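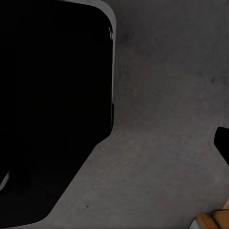 Rafsan Nanayakkara wrote in to ask why we bother with wrist views from the simulator at all, when half of them are mostly gray table and something black up close. Fair question, and I get it a lot, so it goes first!

Why train on those views?
My policy (I call it Fluveck) has to cope with them. A wrist camera spends plenty of its life looking at very little, and if I throw those renders out, the policy gets jumpy whenever the object slides toward a corner of the view.

How many episodes did you use?
635 in total, all simulated. I kept 583 for training after dropping the ones where the physics blew up – blocks shooting off into space, mostly.

Did keeping the dull views help?
Yes, more than I expected. Over 300 test runs, the version trained on everything wandered off far less than the filtered one. I still want to repeat it with new random seeds before I brag.

Is the table texture random?
The speckle is, a bit. Lighting too, though I keep it pretty dim.

Does it work on a real arm?
I don't know yet! I've done 6 tries, which is way too few to tell you anything.

Can I get the code?
The training part, sure. The Kornix scene files need tidying first, and I'm hoping to have them up in April. Write to me if you'd like a nudge when they're there.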